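Ticket: Shared drive drops out and uploads stall after lunch
Opened by: Miroslava Hordiienko
Assigned to: Ivan Kuzmenko
Site: Kovalchuk building, first floor
Priority: Normal, raised to High
Status: Closed

Miroslava Hordiienko, 13:42
The shared drive keeps disconnecting on my desktop. Saving a file to it hangs for a minute or two and then gives "network path not found". Zlata has the same fault. Web pages load but slowly. It was fine this morning. I have restarted twice.

Ivan Kuzmenko, 13:58
Please send the output of ipconfig /all from your machine and from Zlata's, and tell me which wall socket each of you is plugged into. The label is on the faceplate.

Miroslava Hordiienko, 14:06
Output attached. My socket is 1-B-08, Zlata is 1-B-11.

Ivan Kuzmenko, 14:21
Both machines have a valid address, but the default gateway is wrong. It should be the Ellidine router. Both have been given a gateway that is not on our list, and the DNS server is set to the same address. The lease was renewed at 13:20 on both.

A second DHCP server is answering on this segment. Machines that renew before it answers are fine. Machines that take its offer are sent through whatever it is, which explains the slow web pages and the missing drive: the file server name does not resolve there.

As a stopgap, run ipconfig /release and then ipconfig /renew. It may take more than one attempt. Check that the gateway ends in .1 before you carry on working.

Zlata Demchenko, 14:35
Third attempt worked. Drive is back. I have 700 MB to upload before five, will it hold?

Ivan Kuzmenko, 14:37
It will hold until the lease is half used, then it may or may not. I have put a fixed address on your machine remotely so you can finish. Do not change it. I will remove it when the fault is cleared.

Ivan Kuzmenko, 15:10
Findings so far.
The unknown server's hardware address resolves to a Virora maker prefix. We have no Virora equipment on the asset list. The address shows up in the table of the first-floor switch on port 20. According to the patch record, port 20 is "spare".
Ping to the unknown gateway is under a millisecond with no loss, so it is local and wired.
A login page answers on port 80. It asks for a password. I have not tried to guess it.

I do not want to shut port 20 until I know what is behind it. Liudmyla, can you trace the cable from the patch panel? I am at the other site until tomorrow.

Liudmyla Hordiienko, 15:44
Port 20 goes to patch position 65, blue lead. Position 65 is not labelled. The tone tester picks it up on the far side of the floor, in the trunking behind the work tables. The socket is lower down, behind the table.

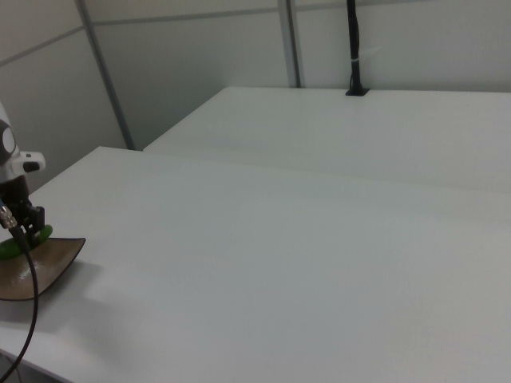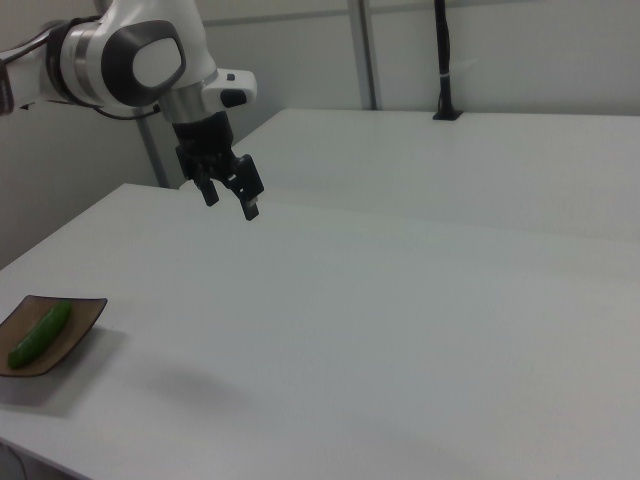
Attachments 1 and 2: the arm over the white table.

Ivan Kuzmenko, 15:52
Thank you. Is anything plugged into that socket, and does it have a Virora label?

Liudmyla Hordiienko, 16:05
Yes. Small router on the floor beside the socket, Virora on the underside. The wall lead goes into one of the numbered ports, and nothing is in the port marked WAN. The only other lead goes up to a laptop belonging to Maksym Boiko.

Ivan Kuzmenko, 16:08
That matches. With the wall lead in a LAN port, the router hands out addresses to the whole floor. Maksym, please confirm when it was connected and whether you need it.

Maksym Boiko, 16:19
Connected just after one. The wall has a single socket and I needed two. I used the router as a splitter and did not know it gave out addresses. Can be unplugged.

Ivan Kuzmenko, 16:24
Unplug it, please. Liudmyla, there is an unmanaged eight-port Welico switch in the first-floor cupboard, top shelf. It has no DHCP function and can go in its place.

Liudmyla Hordiienko, 16:40
Router removed and taken to the cupboard. Welico switch fitted, link lights on for the wall and the laptop.

Ivan Kuzmenko, 16:51
The Virora address has gone from the switch table. I ran a DHCP discover from the file server and got one offer, from the Ellidine router. Repeated it with the same result. Four desktops still hold the bad lease and I have forced a renewal on each. All now show the correct gateway.

Zlata Demchenko, 16:56
Upload finished.

Ivan Kuzmenko, 17:03
Fixed address removed from Zlata's machine, back on automatic.

Cause: consumer router connected by a LAN port to socket on patch position 65, acting as a second DHCP server.
Fix: router removed, unmanaged switch fitted.
Follow-up:
1. DHCP snooping to be turned on for the first-floor switch, uplink port trusted. It was off after the April firmware update, which reset the port settings.
2. Patch record corrected. Port 20 is in use.
3. Position 65 and its wall socket to be labelled.
4. Unused ports to be shut by default.

Miroslava Hordiienko, 17:10
Drive has stayed up since the renewal. Fine to close.

Ivan Kuzmenko, 17:12
Closed. Item 1 is carried over to a separate change request, as it needs a short outage on the floor.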